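Review: Marnent sorting bins and task cards, after one term in a robotics club

Our club meets after school in the back half of the Naritcombe library, and we have two tabletop arms that the students drive and program to sort small household items. At the start of term we bought the Marnent sorting set to go with them. I've used it with two groups now, one senior and one junior.

You get coloured plastic bins, a stack of task cards and a printed teacher's guide. The arms aren't included, and neither are the things you sort. We paid $200 for the set, delivered.

The bins are the best part. They're light, but they stay put when a gripper bumps them if you stick them down with a bit of mounting putty. The colours are strong and easy to tell apart, and the juniors had no trouble agreeing on which item went where. My one complaint is the height of the walls. A student who lowers the arm a bit early will catch the rim, and it took Irfan Chong's group most of an afternoon to fix their approach path.

There are 20 task cards, and they vary. The early ones are good: pick up, move, let go, come back. The middle ones assume your arms are the Skakeck model, and the reach distances printed on them are wrong for anything shorter. We crossed those out and wrote our own. The last few cover two arms working on the same pile and are worth the wait. Selina Schwaiger and her partner spent three sessions on one of them and had to work out which arm goes first.

For items, the guide suggests wooden blocks. Skip that and use real packaging. Tubes and small boxes are fine for beginners. Anything in clear plastic wrap is much harder, as it folds and slides under the fingers. We lost a lot of attempts that way, and the students learned more from it than from the blocks.

The guide itself is thin. The wiring page is a photocopy of a photocopy, and there is nothing on cable management, which matters once you have two arms on one table. Oberholzer sells a similar set for $500 with a better book, but I couldn't justify the price.

I'd buy the bins again, and I'd like to see the cards sold separately. 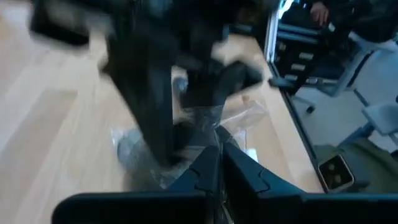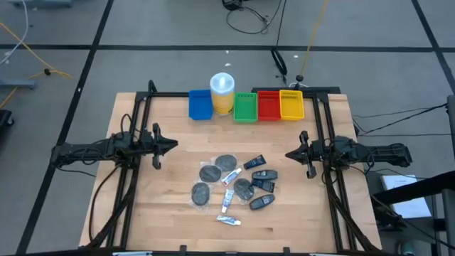
Reviewed by Auður Vigfúsdóttir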